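How to run a fair trial of a picking arm on your packing bench

By Conall Hayes, Grorkier

The salesman will tell you the arm frees people up for better work. Ask him which work, and at what hourly rate. I've sat through three of these trials now, and the questions below are the ones I wish we'd asked before the one at our Grarkgate site in May.

Step 1. Write down what the job is today

Stand at the bench for a full shift. Note who lifts what, who gets fetched when something jams, who wipes down. At Grarkgate the quote covered "transfer of homewares". It left out 14 small jobs that Mpho Le Roux was doing between transfers, and all of them were still hers afterwards.

Step 2. Test with your own stock, on your own bench

Demo items are boxes. Yours probably aren't. Insist on curved, shiny and see-through pieces, and don't let anyone lay down a nice new mat first.
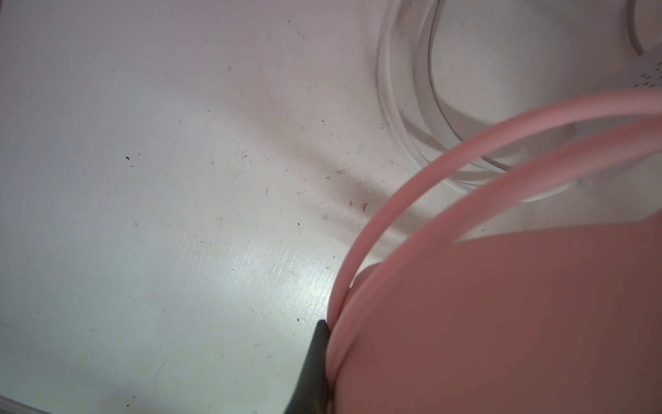
The gripper at the rim of a pink round piece, with a clear one behind it. Note the scratches and specks on the white surface.

A lip like that is a fussy thing to take hold of. Try each shape at several angles, under the lights you work with, and write down every time a person has to step in. Mulligan, our supplier, only wanted to count drops. Count the nudges too – that's somebody's afternoon.

Step 3. Keep your own log

The Pollent software gave us 1470 completed moves for the trial. Our paper sheet had 356 of those down as helped by hand. Both figures were right, and only one made it into the slides.

Step 4. Settle the new job before you sign

If a packer becomes a minder, put it in writing: the title, the pay, the training hours, who may stop the machine. Ask about breaks. Minding an arm is dull and you can't look away, and Mpho found it more tiring than packing.

Step 5. Decide who cleans

Grit, marks, smears. Add it to the rota with a time beside it, and stop the arm properly before anyone reaches in.

Step 6. Hold the review at the bench

Bring the paper log. Let the people on shift speak before the supplier does. We kept our arm for the late run only, from 6 pm, and we're still arguing over that.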